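Skendard Community Learning Fund - April progress report

Thank you again for your patience with us over the winter, and for the kind note that came with the second payment. It cheered everybody up more than you might think.
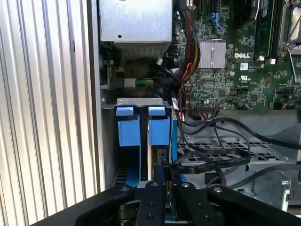 Where we are with the classes

The refurbished computers are now in use at both sites, Kurard and the old Huttunen library, and we have had 663 visits so far this year. The evening letter-writing class is full, with 50 people signed up, and the Tuesday morning group has grown so chatty that we moved the coffee table out to the hall!

Where we are behind

The Hosent site has not opened yet. The heating there needs 2 more inspections before we can let people in, and I would sooner wait than rush it. We hope to start with a small family history class and go on from there.

Money

We have $489 left in the supplies line - mostly set aside for paper and ink - and would like to move it to bus passes if you are happy with that. Several learners come a long way, and the fare does add up.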